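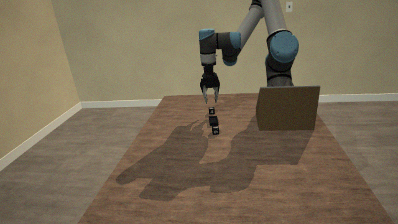

Flurina Danzer asked us in February why we wanted to buy an arm at all, if the simulation already does the exercise. Her remark changed our plan, and this report follows from it.

Our group had to prepare the equipment request for the Drurnis practical course. The exercise is simple: small numbered blocks lie on a table and a six-axis arm with a two-finger gripper must sort them. We built everything first in the simulator, with the table, the floor and the walls of a room, so that we could see how much space the arm needs before we spent money.

We compared two suppliers, Troro and Flirnari. Troro sells the gripper separately for 416 francs. Flirnari asks 437 francs, but the fingers and the cable are included. The arm itself we do not buy — Rahel Steiner has arranged that we may rent one from the mechanics department for one term.
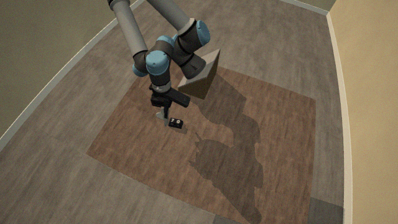
What happens if a finger breaks during the course? We order one spare pair together with the gripper, and the delivery time for more is 46 days.

This delivery time was the weak point of our first budget. We had planned no spare parts, and Ferdinand Kälin crossed out the whole page. In the second version we took the Flirnari offer and moved the money for printed blocks to spare fingers. The blocks can be cut in the school workshop from leftover material.

Still open is the table. In the simulation we could change its size in a minute, but a real one must carry the arm without shaking. Asnakech Jemal is asking for prices now, and we will add them to the request when we have them.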